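### 3.2 The tabletop, the tape and the plates

I'd better own up straight away that the tables were the bit of this study I thought about least when we planned it, and the bit that ate most of my March. We had 20 of them on loan through Zirnon, all white, all with the same smooth finish, and I assumed a table was a table. Then we started asking people to lay out plates on them, and half of our early notes turned out to be about plates sliding (Goltov, in their own trial, used a tablecloth and so never met the problem – lucky them!).

So we taped them. The method is as low-tech as it sounds: grey duct tape, torn by hand, laid in overlapping strips across one side of the table until there's a patch big enough to put a place setting on. The other side stays bare. That gives us two surfaces on one table, under the same light and at the same height, and people can move a plate from one to the other without getting up. I did try cutting the strips with scissors on the first few tables, and they looked lovely, but it took me 45 minutes a table and I gave up on neatness after that.

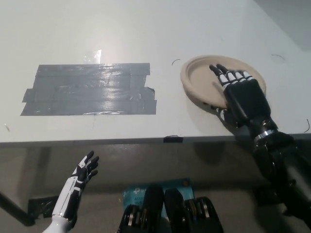
Department of Everyday Materials – Table Surfaces Group

**Figure 3.** Taped patch and bare tabletop, with a moulded fibre plate on the bare side.

The ragged ends of the strips in Figure 3 are typical of the tables we taped after I'd put the scissors away. We told people to keep the plate well inside the patch or well clear of it, so the edge shouldn't matter much, but I did wonder about it and I come back to it in Section 4.1. The wrinkles bother me more. Duct tape laid over duct tape never goes down quite flat, and you get crinkles and little air bubbles whatever you do. I pressed ours down with the back of a spoon, then with a rolling pin, and neither got rid of them all. We decided in the end to leave them alone and treat a slightly bumpy surface as part of what "taped" means in this paper.

The plates were much less trouble. We used round, unbleached ones with a raised rim, bought as a single box of 400 from Yilma, and each plate was used for one person only and then put in the compost. I picked fibre plates over china for a dull reason (washing up) and over plastic because the Kornov team had already done plastic rather thoroughly. They're light, so a small nudge shifts them, and the rim gives your thumb something to hook on to.

One more thing on cleaning, as a reviewer asked. Tables were wiped with a damp cloth at the start of each morning and left to dry, and after that we only picked off what we noticed. That means the odd hair or crumb stayed put during a session, and so did a few stray bits of clear tape. I've gone back through the notes for the 100 sessions we kept, and I can't find one where anybody mentioned a plate catching on something like that, though I wouldn't swear it never happened.

We replaced a patch whenever a strip began to lift at the corner. On most tables that was after around two weeks of use. The old tape came off in one great sticky sheet if you were patient, and in a hundred tiny pieces if you weren't – I was mostly in the second camp. Any glue left behind was rubbed off with cooking oil and then washed with soap, and the table sat out for a day before it was taped again.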